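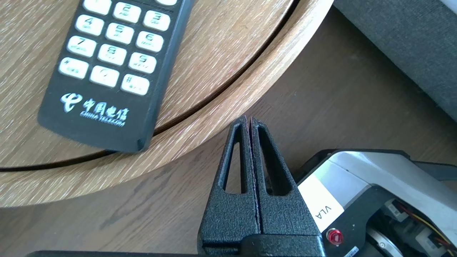

The arm, fingers closed, just short of the rim of the round table, with the remote still to be dealt with.

Can a robot tidy your living room yet? I spent a Saturday in Buvdale finding out

BUVDALE – I have been promised a robot that picks up after me since I was a kid, and I'd like to report that I have now watched one try. It was slow, it was weirdly gripping, and by the end of the afternoon I was rooting for it the way you root for a toddler with a spoon.

The occasion was an open day put on by Preneo, which has its workshop above the old tile showroom on Stenow Street. The company has spent the past year teaching robot arms to do the sort of chores most of us do without thinking: put the remote back, clear a cup, fold a dish towel, wipe a counter. The doors opened at 10 in the morning and I was there with a coffee and a notebook, plus a fairly bad attitude about the whole thing (I've written about smart fridges, so I've been hurt before).

The setup was a pretend living room. You've got a gray sofa, a round light wood table with a groove running around it, and a TV remote lying on top at an angle. It's a black one, with white number keys and a China Telecom logo at the bottom. The job sounded like nothing at all. Pick up the remote, put it in a tray, go again.

They ran that job 254 times in the week before the open day, and the results were taped up on the wall for anyone to read, which I appreciated. The arm got the remote into the tray on most tries. On the bad ones it usually closed its fingers a little too high and squeezed air, or it pushed the thing along the wood until it had run out of table. One of the engineers told me a remote is a mean little object for a machine. It's flat, it's dark, it lies any old way, and you have to come in low without banging your knuckles on the table. I had never once thought of my remote as mean, but I've been looking at it differently all week.

So what did I see with my own eyes? I stayed for 15 tries and kept a tally, because somebody had handed me a clipboard and I do what clipboards tell me. The first went perfectly. The arm swung over, opened up, dipped, pinched, lifted, and the whole room went "ooh" like it was the Fourth of July. The second was a miss. Then came a nice run of good ones, and then a long stretch where it hovered over the table as if it had walked into the room and forgotten what it came for. (Same, buddy.) I ended up with 7 clean pickups where it got the remote first time and set it down in the tray without any help. The rest were a mix of second attempts, slow fumbles and flat-out failures.

If you're thinking that's worse than the results on the wall, you're right, and I asked. The answer I got was that the practice runs were done with the blinds shut and no crowd, and on Saturday there were people leaning in from every side and sun pouring through the windows on and off. I can believe that. I also think my living room has people and sun in it, and I said so. They took it pretty well.

Speed is the other thing. A good pickup took long enough that I could have walked over, grabbed the remote, found my show and sat back down. A woman next to me timed one on her phone and then quietly put the phone away again. The team says they keep it slow on purpose when visitors are around, and that it can go faster with the room cleared. I didn't get to see the fast version, so I can't tell you if it's any better.

I will say the towel station surprised me. I figured cloth would be hopeless, and for the first few rounds it was – the towel ended up in a sad heap every time. Then it made a fold you'd be happy to put in a drawer. Not my mother-in-law's drawer, but a drawer. A little later it did it again. 2 decent folds in one morning isn't much of a laundry service, but I stood there and clapped like everybody else.

The counter wiping was the most useful thing in the building, if you ask me. It went back and forth over a spill of cold tea and got nearly all of it, missing one corner every single time. It was always the same corner. I asked if they could just tell it about the corner, and I was told that's sort of what they do all day.

Over by the stairs there was a table from Muriithi, the housewares store out on the county road, which has been talking to Preneo about trying an arm in its stockroom. That one isn't about remotes. They want something that can put returned items back into the right bins after closing, when it doesn't matter much if each one takes a while. The store's floor manager told me she'd be happy with a machine that did half the returns overnight, as long as it didn't break any glasses. No start date has been set. She said they'd look at it again in March, and that the staff had already been arguing over what to call it.

I think that's the more likely road, to be fair. A stockroom has bins that stay where you put them and a floor that stays clear. My house has a dog, three chargers for things we no longer own, and a remote that migrates. When I asked the engineers flat out how long before I could have one of these at home doing real chores, I got a lot of looking at shoes. One said a few years. Another said it depends what I'd put up with. A third asked how I felt about picking my own stuff up off the floor first so the arm wouldn't have to, and I told her that was the chore.

The price didn't come up on the posters, so I brought it up. There isn't one yet. Preneo isn't selling anything to households at this stage and says it won't until the arm can work a full day without somebody standing next to it. There was somebody standing next to it all day Saturday, ready to stop it if it did something daft, and she hardly took her eyes off the thing. I asked whether her arm got tired. She said no, but her feet did.

The kids were the best judges in the place, by the way. A bunch of them crowded up at the tape line and shouted advice – "left! left! down!" – and when the arm finally got hold of the remote after a really long think, they yelled so loud that the folks at the towel station came over to see what they'd missed. One boy wanted to know if it could find a remote that was stuck down in the sofa cushions. It can't. He looked at it with real disappointment and went off to get a cookie, and I have to admit he'd put his finger on the only remote problem we've ever had at our house.

I went home, and the remote was on the kitchen floor under a chair. I put it on the coffee table in one go and timed myself for the record, but I'd forgotten to press start.

Preneo plans to hold another open day at the Stenow Street workshop in the spring. Entry is free, kids are welcome behind the tape, and parking is in the lot at the back. The company says the new round will include loading a dishwasher, and I've already asked them to save me a clipboard.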